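Losing things at home: speaker notes
Evening talk, Jonham Library, February

8 min read

Start at 7 even if people are still finding seats. Lights stay up for the first half. The handout goes out at the end, otherwise people read it while I'm talking.

Opening

Ask who has lost something inside their own home this month. Wait for hands. Then ask who still hasn't found it. Fewer hands, usually, but there are always a couple, and one of them will want to tell us what it was. Let them.

Say what the talk covers: small things that go missing indoors, where they tend to turn up, and how to look for them. Memory loss as a medical matter is outside what I know. If it comes up, say that a doctor is the person to ask and move on.

The diary

I kept a diary of lost things for 300 days. Each entry had the object, the last place I remembered having it, the place it turned up, and how long I looked. The rule was that it only counted if I had said out loud that I couldn't find it. I used a Jatoi notebook, the small one, and lost that too. It's in there as its own entry.

Main point from the diary: most things were in the right room. I had put them down while doing something else, and when I came back I looked for them in the place where they were supposed to live. A watch comes off to wash dishes and goes on the nearest flat surface. Later I search the bedroom, where watches go.

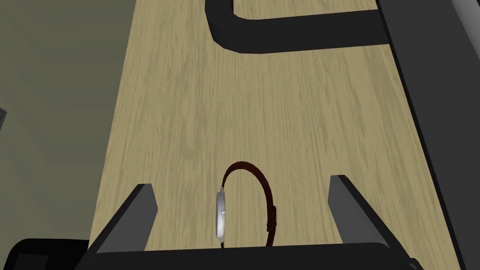 Slide 4. Wristwatch on a wooden tabletop.

Pause on this one. Ask where people take off a watch or rings. Kitchen windowsill and edge of the bath are the common answers. Somebody will say they don't wear a watch any more. Ask about reading glasses.

Why we look past things

Keep this part short. Two ideas are enough.

First, we search for a picture in our heads. If I think my scissors have the orange handles, I will move the black-handled pair out of the way to look for them. Tell the story of the Kornik flashlight: I spent most of an evening looking for a yellow one. I had given the yellow one away and bought a green one the winter before. The green one was on the shelf I had checked first.

Second, we search from one height. Standing adults scan counters, tables and the tops of things. We do a poor job of anything below the knee. Children find things down there all the time and get no credit for it.

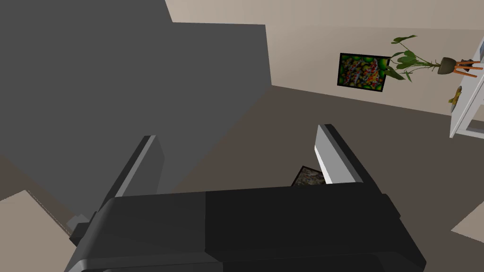 So the advice is to change height before changing rooms. Sit down in the chair you were using. Then get down on the floor if your knees allow it, or use a hand mirror if they don't. I bring a mirror and pass it around. Get it back before the break – last time in Hoseler it went home with somebody.

A flashlight held low and pointed across the floor helps with small flat things like earring backs, screws and pills. They throw a shadow when the light comes from the side. Hold it at ankle level and move it slowly. Turn the ceiling light off if you can do it safely.

Break here if the room looks restless. 10 minutes, no longer, because the library closes on time.

Things that have no place yet

The second group in the diary was objects between homes. They had come out of one spot and had not been given another. Batteries waiting to be recycled, a coat button, a form that needed a signature. They move several times in a week and each move is so small that it leaves no memory. The bigger ones drift as well. A small framed picture on the floor, like the one on this slide, usually means a hook that still has to go in somewhere, at least in my house. I stopped seeing mine after a few days, and then one morning I couldn't have told you which room it was in.

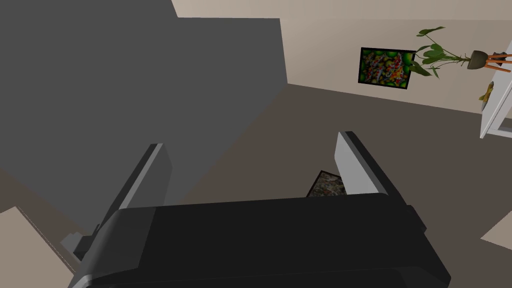 My fix for this group is one waiting shelf. It can be a box, a drawer or the end of a bench, as long as there is only one. Anything without a place goes there and nowhere else until it gets a place. When the shelf is full, deal with what's on it. Floors are the trouble spot, and I should say so plainly at this point: a framed picture down there is easy to step on and it is easy to miss. Pick it up and put it on the shelf tonight, even if the hook waits until summer. People ask about baskets at the foot of the stairs. They work if everyone who passes carries something up. In my house that was me.

How to search

Go through the handout in order, without reading it out word for word.

Stop and write down the last time you are sure you had the thing. Sure means you remember using it.

Search that room fully before leaving it. Start at the door and keep the wall on your left until you are back at the door. Then do the middle.

Lift things. Moving them an inch to the side hides as much as it shows.

Set a limit and keep to it. I stop after one pass and have something to eat.
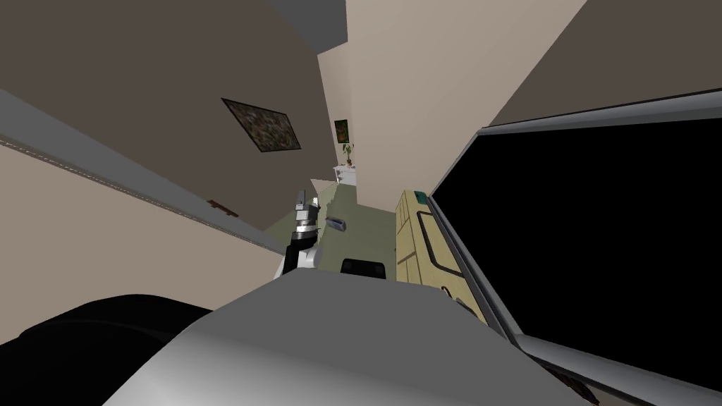
The places between rooms need a separate line on the handout. We don't think of them as somewhere we put things, so we leave them out of the search. In the diary they came up more than the living room did. A narrow hallway like this one is walked through with full hands and our eyes on the door at the end, and whatever gets dropped or set aside on the way goes unnoticed. Check along the baseboards, inside shoes, and in the pockets of coats that belong to other people.

Questions

Likely ones:

Tracking tags. They're fine for keys and bags. I haven't tried them on glasses.

Pets. Yes, check the bed.

Is it worth buying organizers? Wait a month. Watch where things land first and put the container there.

I have 500 handouts left from the Hoseler printing, so people can take extras. Stack the chairs before leaving.

Recent talks
Labeling boxes before a move
What to keep in a kitchen drawer
Reading old household account books
Mending or replacing: small lamps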